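Teaching a memory module insertion by hand guiding and remote control

This page covers recording demonstrations for putting a memory module into a desktop computer lying on its side. It assumes the arm is already calibrated and you can jog it from the Flumex pendant.

Set up the case first. Lay the tower flat on the ribbed platform with the open side up and push it against the stops. Move any power cables that lean over the board. Put the parts fixture to the left of the case and leave it there for the whole session.

Do the long moves by hand. Hold the enable button, take the arm by the wrist and bring it from the fixture to a point above the memory slots. Save that as the approach pose. Go slowly past the drive cage — the camera on the side of the gripper sticks out further than you expect. 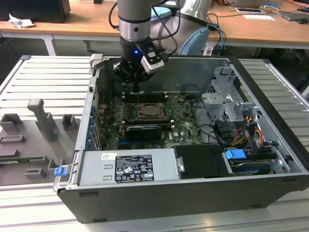
Arm over the memory slots, case on its side.

Switch to remote control for the last part. Hand guiding is too coarse near the board, and your arm gets in the way of the wrist camera. Set the speed scale to 20 percent and come straight down. Stop above the slot, line up in the plane of the board, then turn rotation off before you go lower. Most bent contacts we had at Utano came from people correcting the angle while already touching.

When you feel contact on the controller, pause for a second, then push. Let go, back straight up to the approach pose and end the recording. Keep failed attempts but tag them as failed.

Record at least 30 demonstrations per slot. Shift the case slightly on the platform every few runs, or the policy will only learn one position. Our Gatden set has 797 good runs, and the early ones where the case never moved were the least useful.

If the recorder drops frames, unplug the second display and restart it. Mohit Vashisht keeps the replay script and can tell you which version matches your controller.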